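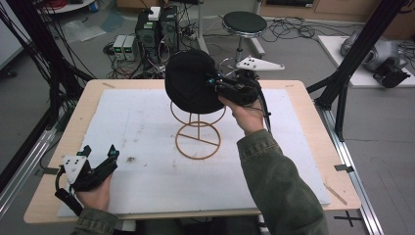
Two Translations of Wesum: Comparing the Broadcast and Streaming Subtitles
Media Studies Project Report
Submitted by Bienvenido Marquez
7 October 2020

1. Background

Wesum is an animated fantasy series made by the Magbanua studio. It is a sequel to Flolach, which used the same world and the same card game but had a different main cast. Wesum ran for 30 episodes on the Bellus channel in a late afternoon slot, with repeats of Flolach shown straight before it for most of the run. When Bellus moved the repeats to the morning, Wesum stayed where it was.

The series has been subtitled in English twice. The first translation was made for television and went to air with the original voices. The second was made when the whole series was put on the Bellus streaming service. The service did not reuse the television subtitles, and the credits at the end of each episode name a different translation team. Both versions are complete.

Fans of the series often argue about which translation is better. Most of the argument is about character names and a few well-known lines. I wanted to look at ordinary lines as well, the kind that are not quoted on forums, and see what had changed.

2. Aim

The project set out to answer these questions:

How often do the two translations differ in meaning, as opposed to wording only?
Are the differences spread evenly through the series?
Do the card game rules come across the same way in both?

I did not try to decide which translation is more accurate. My reading of the original language is not strong enough for that, and my supervisor agreed it should be left out.

3. Method

I had the television version on recordings and the streaming version through a household subscription. Typing out every line of the whole series was not possible in the time, so I used a sample. For each episode I took the opening conversation, the first card match (or part of it if it was long) and the last conversation before the closing song. Where an episode had no card match I took a conversation from the middle.

This gave 1,536 pairs of lines. Each pair was entered in a spreadsheet with the episode, the speaker, the television line and the streaming line. I then gave every pair one of four codes.

Same: the lines are identical or differ only in punctuation.
Reworded: the words are different but a viewer would learn the same thing.
Shifted: the meaning is changed in tone, strength or detail.
Different: the lines say different things, or one version leaves out something the other includes.

The coding was done in July over the mid-year break. I coded everything once, left it, and then coded a portion again without looking at the first set of codes. Most of the pairs that moved were between Reworded and Shifted. I went back over all the Shifted pairs after that and wrote a short reason beside each one.

Lines spoken over the title card were left out. So were signs and letters shown on screen, as the television version does not translate most of them.

4. Results

4.1 Overall

Reworded was the largest group by a long way. Same was the next largest, and it was mostly short lines: greetings, names called out, single words in a match. Shifted came third. Different was the smallest group, and many of the pairs in it came from a handful of episodes.

The television lines are shorter. This shows most in long speeches, where the streaming version will use a full sentence and the television version will drop the first half of it. In the opening conversation of the first episode, Oma tells her brother "You never asked me if I wanted to leave the valley" in the streaming version. On television she says "You never asked me." I coded this as Shifted. The television line can be read as being about anything, and it changes how her next few lines sound.

4.2 Names and titles

The television version keeps the name spellings used in the Flolach subtitles. The streaming version changes several of them, including the ferryman (Teller on television, Telar on streaming) and the town where the first season ends. It is also more formal. Characters who are called by first name on television are given a title on streaming, such as Captain or Aunt.

I did not code a change of spelling as a change in meaning. I did code a change of title as Shifted where it altered how two characters seemed to feel about each other. The clearest case is the gatekeeper, who calls Oma "miss" on streaming until the last episode of the first season and then uses her name. On television he uses her name from the start, so the moment is not there.

4.3 Spread across the series

Season 1 of the television version is close to the streaming version. The gap opens in season 2. From the opening episode of that season the television subtitles become looser, with more jokes added and more lines cut down. The credits show that the television team changed between seasons, and this is the most likely explanation, though I could not confirm it. I wrote to Bellus through the contact form on its website and had a standard reply saying that production questions could not be answered.

The four episodes set on the salt barge have more Different pairs than any others. There is a lot of overlapping talk in these episodes and the two versions often choose to subtitle different speakers. A viewer of one version would hear the cook complaining and a viewer of the other would get the navigator giving directions. Neither is wrong.

4.4 The card game

I expected the card matches to have the most differences and they had the fewest. The names of cards are nearly all the same, and the effects are given in the same order. Both teams may have worked from the printed cards, which were already on sale in English when Flolach was shown.

One exception is the score. Players in Wesum start a match with 2,000 points, and the streaming version calls these points throughout. The television version calls them points in season 1 and "breath" in season 2. "Breath" appears to be a closer match for the idea in the story, where a player who loses is said to be winded, but changing it halfway would confuse a viewer who had followed from the start. My younger cousin, who has only seen the television version, thought breath was a new rule.

5. Discussion

Most of the arguments online are about names, and names turned out to have little effect on what a viewer would understand. The cutting down of long lines has more effect and is hardly discussed. It may be harder to notice, as a viewer who only watches one version has nothing to compare it with.

The main reason for the shorter lines is probably space and reading time. The television subtitles are set in a large font and sit on a single row in nearly every shot. The streaming subtitles use two rows when they need to. A fair comparison of the translators' choices would have to allow for this and mine does not.

The shift in season 2 matters for people who write about the show. Several of the fan essays I read describe Oma as becoming sarcastic in the second season. In the streaming version she is much the same as before. The essays quote the television lines.

6. Problems

The recording of one television episode was missing its last few minutes, so its closing conversation had to be taken from a repeat. I checked the opening lines of the repeat against my recording and they matched.

The Shifted code was too broad. It holds small changes, such as "angry" for "furious", beside changes like the gatekeeper's. If I did the project again I would split it in two before starting. Splitting it afterwards would have meant coding everything again.

All the coding was done by one person. A second coder was planned, but she changed subjects at the end of the first term.

I also had seen the television version many times before beginning, and knew some of it by heart. The streaming lines may have looked stranger to me for that reason.

7. Further work

The same spreadsheet could be used for Flolach, which has also been subtitled again for streaming. It would be useful to know whether the new spellings in Wesum were carried back to the earlier series. I looked at the first episode only, and the ferryman is still Teller in it.

The on-screen letters would make a separate small project. Some of them give away parts of the plot well before the dialogue does, and television viewers would not have been able to read them.

8. Materials

Wesum, complete series, television recordings and Bellus streaming version.
Flolach, first episode, both versions.
Printed card list, English edition, as sold with the starter deck.
Coding spreadsheet and notes on Shifted pairs, handed in separately with this report.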